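Notes from the Kemuvix open afternoon

I spent an afternoon in May at Kemuvix, which has its robot lab on the second floor of the old Medgate building in Pastamdale. The subject was taking apart and rebuilding desktop PCs with one arm and one gripper. Tahmineh Abbasi runs the cell and did most of the talking. Five stations were open; I stayed at this one and skipped the others.

The work piece is a desktop tower on its side, side panel off. Next to it on the slatted aluminum table is a gray fixture plate with posts and slots, so parts have a known place outside the case. The arm moves parts between the two.
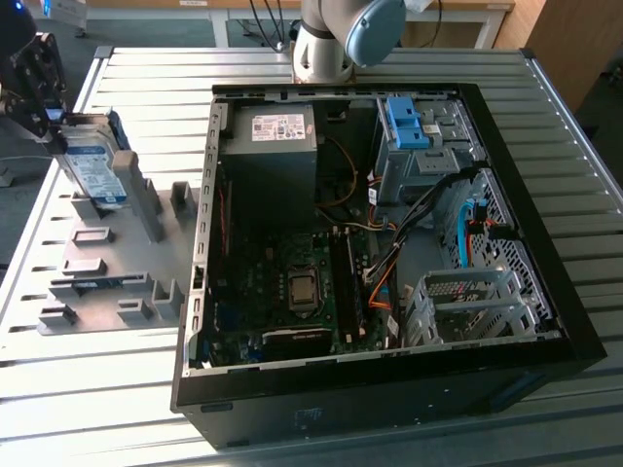
Gripper on the 3.5-inch drive at the fixture.

The drive is handled in its blue caddy. Abbasi said the caddy helps a lot: its outside dimensions hold better than those of the bare drives they get, and the plastic forgives a small error in grip position. The fixture was redrawn 9 times before she was happy with the post spacing. The current one was cut by Torben Steinbach, who also did the table mounts.

The slots lower on the plate take flat parts such as the small green board. Boards get a slower approach and a lighter grip than drives. I asked for the force values and was told they change too often to be worth quoting. 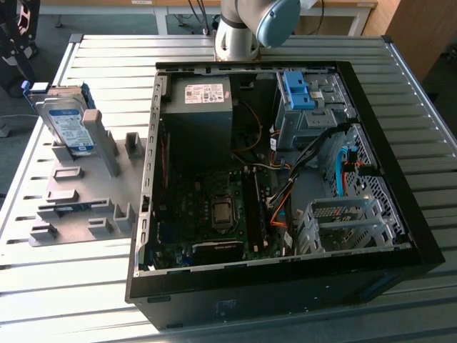

Reaching inside the case

Clearance is the main problem. The drive cage is folded sheet metal with flanges on several sides, the power supply is close by, and cables run through what space is left. A fixed camera loses sight of the fingertips once the gripper is down in there, so the wrist view matters. The fingertip pads are ridged with fine teeth, and contact with thin metal edges is where Abbasi's group spends its tuning time. Their log has 1,134 contact events in it so far, sorted by hand by Nghĩa Châu.

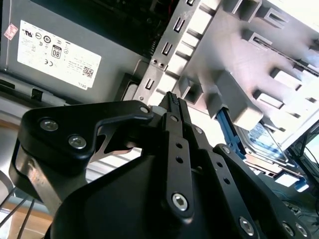 Putting the drive back

Insertion is harder than removal. The caddy has to come in over the bay at an angle and then be squared up with the rails, and the loose wiring has to stay out of the way. Abbasi's team splits this into approach, tilt correction and push, with a force limit on each. The limit on the push is the one they argue over. Set low, it stops on ordinary rail friction. Set high, it bends things. I would have liked to see a plot.

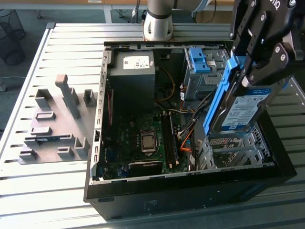 Does the cell need the same PC model every time?
For now it does. Case geometry is stored per model, and a new model takes 31 measured points before the first run.

Parking is behind the building, and the elevator needs a badge, so ask at the desk.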